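Skollbridge room checklist: walls, outlets and cables
Posted in November by Obeidat
26 comments | 87 shares

Go through this before furniture is moved back in.

Wall plates - flat to the wall, no cracks, screws tight. OK in the small room.
Data jack - label it on the plan. Label missing, to be done.
Socket - test with the Flomar tester and write down the reading. Not tested yet.
Baseboard - check the joints along the back wall. OK.
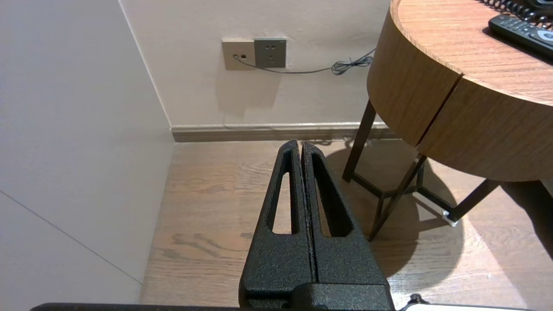

Loose cable - coil it, tie it and keep it off the walking path. Comment: the gray one by the table needs a tie. Do not run it under a rug.
Table - leave a hand's width to the wall so plugs can be reached.

Send the finished sheet to the Modell office, extension 396.

Contact | Copyright Skollbridge | Back to top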